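Search this site Enter keywords Go

Keeping your whites white

I ruined a lot of shirts before I learned to sort properly. My mistake was tossing everything in together on a Sunday-night kind of mood, jeans included - and new denim sheds dye like crazy!
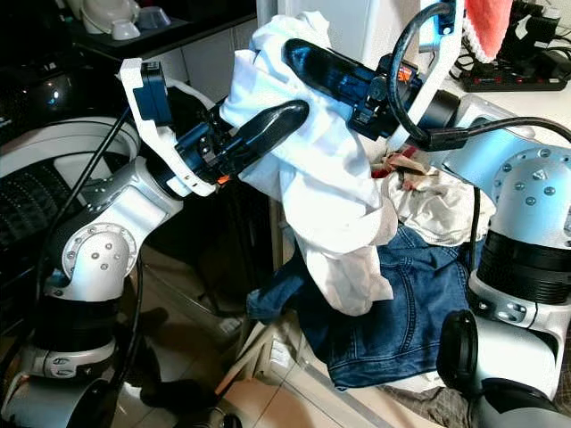

Ville Leinonen wrote in to say he soaks new jeans in cold water and a little salt first, and his whites have stayed clean ever since. I've tried it twice and I'm still on the fence.

What I do swear by is washing soda, half a scoop with the detergent.

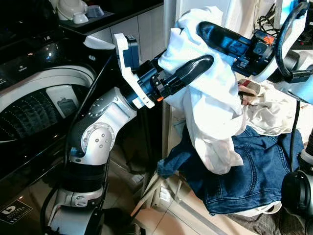 Don't stuff the drum, either. Clothes need room to move, and so does the rinse water.

Khakis and other tans get their own small load at my house (cool water, short cycle).
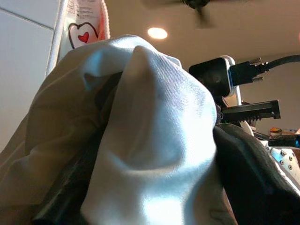
Yellow collars

Rub in dish soap with an old toothbrush and leave it 50 minutes before washing.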